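Notes from the Soup Supper Crowd

Hello again, everybody, and thank you for all the kind notes after the last newsletter. I had planned to write about the garden plots this time, but so many of you asked about the community recipe book that the tomatoes will have to wait their turn. For anyone who has just moved to Sidangate, the recipe book is a project a few of us started over a pot of lentil soup last winter, and it has grown a good deal bigger than the pot.

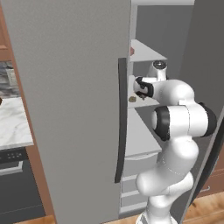 Page last changed: June, 9:12 a.m.

We asked for family recipes, one or two from each household, and we thought we might fill a little stapled booklet. Well! The box at the Rowbotham Street library had 289 cards in it by the time we emptied it, some of them typed and some in handwriting so faded that I had to hold them up to the window. One lady sent in her grandmother's plum dumplings with the instruction "bake until they look right," and I have decided to leave that exactly as she wrote it.

Florêncio Meireles has been a wonder with the sorting. He spent most of his evenings last month at my dining room table, putting soups with soups and breads with breads, and he talked me out of having a separate chapter for things made with canned pineapple (I still think there was enough for one). His own codfish casserole is going in near the front, and if you made it to the spring supper you already know why.

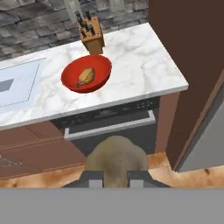 The hard part has been the measurements. People cook by feel, and then they sit down to write it out and put "some flour" or "a teacup of milk" – and whose teacup, I would like to know? So we are looking for 12 more households to test recipes at home. You would get three cards, cook each one as written, and jot down anything that puzzled you. You keep the supper, of course.

Ottar Moen has offered to drive the finished pages over to the printer in Evlow, which saves us the postage. He would also like me to mention that his rye bread needs two full risings, and that the draft copy some of you saw with only one was my typing mistake. I am sorry, Ottar, and I am sorry to anyone who ended up with a brick.

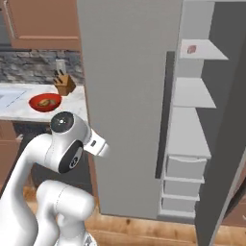 As for the price, we are hoping to keep it at $28 with a spiral binding, so it will lie flat on the counter while your hands are sticky. Please put your name on the sheet at the library desk if you want a copy, or leave a message for me at extension 661. Late recipes are still welcome through the end of the month, especially pickles, as we are terribly short on pickles.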